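4.2 Beds against walls, and the marks people leave above them

We had not planned to write about walls at all. When we began visiting the rooms at Praller and later at Drivulport, the sheet we carried had a column for the bed, a column for the bedding and a column for what we rather hopefully called storage, and the wall behind the bed was only there as something to measure from. It was the people living in the rooms who kept steering us back to it. They would be telling us about a mattress, or a draught, or the trouble of tucking in a fitted sheet on the far side, and before long a hand would go up and pat the wall, and we would find ourselves talking about damp, or paint, or where the bed had stood the year before.

So by November we had added a fourth column, and this section comes mostly out of that. Of the 222 rooms in the study, 138 had the long side of the bed or its head pushed hard up against a wall, and it is those rooms we deal with here. The remainder had a gap wide enough to walk through, or a piece of furniture in between, and they are taken up in section 4.4 along with the bunks.

The first thing to say is that a bed against a wall is made differently from a bed that stands free. Anyone who has knelt in the middle of a mattress to reach the far corner will know this already, but it was lovely to see how many small habits have grown up around it. Some people make the far side first and work backwards toward the floor. Some leave the far edge of the sheet tucked for weeks and only ever straighten the near one. A fair number of our Drivulport households pull the whole bed out on changing day, make it in the open, and shove it back with a knee, and these were also the households most likely to tell us that their walls were scuffed. We came to think of the line where mattress meets wall as a sort of seam in the room – a place where hair clips, socks and phone cords end up, and where the sheet gets pressed and pulled a little every night.

The second thing concerns marks. We sorted these into three loose groups, and we should admit that the sorting took up more of our tea breaks than any other part of the work. There were the marks of use, such as scuffs, chips and small holes. There were the marks of the building itself, chiefly streaks and stains running down the plaster, and for these we recorded only the colour and direction, as we had neither the tools nor the training to say where they came from. Then there were written marks, put there by a hand, and these turned out to be much more common than we had guessed. Figure 7 has a written mark of this third sort, the number 1.23 in red, on a wall that also carries long grey streaks.

Numbers on walls were a pleasure to us, and we would like to see somebody take them up properly. In 90 of the rooms there was at least one pencilled or inked figure within arm's reach of the bed. Residents gave us all sorts of accounts of them. Some had been written by a previous tenant, some by a parent fitting a shelf, and a few were old enough that the person we spoke to had simply grown fond of them and painted carefully around the edges. Very few had a unit beside them. Whoever wrote them knew what they meant at the time, and that was plainly enough.

We also looked at paper fixed to the wall: notices, calendars, drawings, timetables. The Vovon rooms, which are let by the term, had the most, and they tended to sit higher up than in family homes. One resident there told us she had stopped reading hers in the first week but would miss it if it went, as it was the only thing on that side of the room to look at before sleep.

Figure 7. Wall behind a bed with a pale beige sheet, showing a handwritten figure in red, grey vertical streaks and a paper notice at upper right.

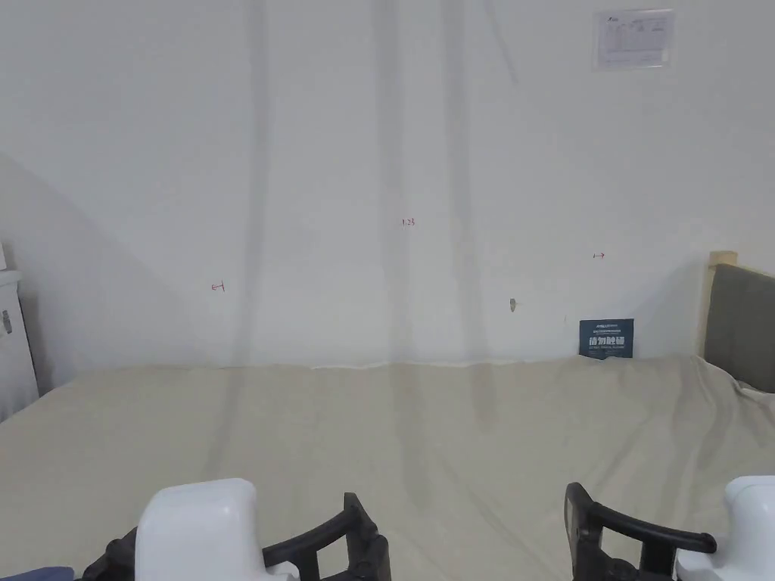
Xenos wrote back on reading the draft that in the older rooms the bed is very often where it is for the sake of the power point, and that we should ask about that before we say anything more about draughts or damp.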